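Torkoler TG-8 two-finger gripper
Product support: Service Notice 7, finger drift under sustained grip

Published 2020-06-24
Applies to: TG-8 grippers with controller firmware 4 or earlier
Severity: Moderate. Part drop possible. Pinch hazard during recovery.
Status: Replacement firmware available. Hardware kit required on units with a worn spindle nut.

Summary
Torkoler has confirmed a fault in which the TG-8 reports a closed and stable grip while the fingers slowly open. Drift begins after a hold of several minutes and does not raise an alarm. The part may drop during a later arm move. The fault was first reported by the Bornard test lab during long tabletop pick trials and was repeated at our Marín service center on two units from stock.

Cause
The position encoder sits on the motor side of the spindle. When holding current is reduced to limit heating, a worn spindle nut can back off under load without turning the motor shaft. The controller sees no change in encoder counts and keeps the GRIP OK flag set. Smooth, rigid parts are affected most. Soft parts hide the early stage of the drift, as they expand to fill the gap.

Conditions
The fault requires all of the following:
Hold time longer than 128 seconds
Holding current set to Auto
Visible wear on the spindle nut, or a nut with unknown service history

Units running with holding current set to Fixed have not shown the fault. Fixed mode raises motor temperature and is not recommended as a permanent setting.

Finger position, wrist camera view 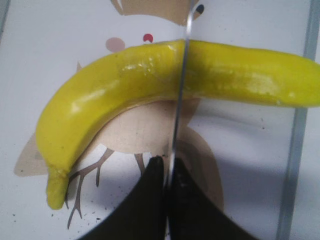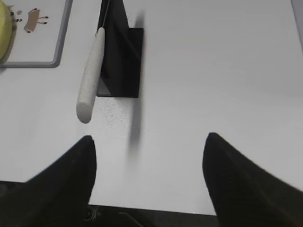 Drift check
Clear the work area of people before starting. Run the arm at reduced speed and keep the emergency stop within reach.

1. Set holding current to Auto.
2. Grip a rigid gauge block at 30 percent force, with the block no more than a finger's width above the table.
3. Hold for 10 minutes. Do not move the arm.
4. Without releasing, measure the gap between the finger mounting plates at the start and end of the hold.
5. A change of 0.2 mm or more is a failure. Remove the unit from service.

Do not rely on the GRIP OK flag or on the position readout for this check – both come from the same encoder. A camera view is useful for general monitoring but is too coarse for the measurement.

Recovery after a dropped part
Do not reach between the fingers. On affected firmware the controller may try to close again when it detects a loss of motor load, and the fingers can travel their full stroke at default speed. Press the emergency stop, switch off gripper power at the cabinet and wait for the status light to go out. Retrieve the part only then.

Corrective action
Firmware 5 adds a periodic grip test that pulses the motor and compares the load with the value stored at first contact. If the load is low, the gripper stops and reports fault E-41. It does not close again without an operator command.

Kit TG-8-SN contains a spindle nut, wave washer, grease and four screws. Fitting takes roughly 8 minutes per finger with the gripper off the arm. Run the homing routine and repeat the drift check afterward.

Grippers supplied on Mevero arms use the same spindle nut but a different connector. Order kit TG-8-SN/M and load the firmware through the arm controller – the USB port on these units is disabled.

Known limits
The grip test adds a short pulse to the holding force. Thin-walled parts may mark. The pulse can be lowered in the Advanced menu but cannot be turned off.

Related documents
TG-8 maintenance manual, section 4
Firmware 5 release notes
Spindle nut wear chart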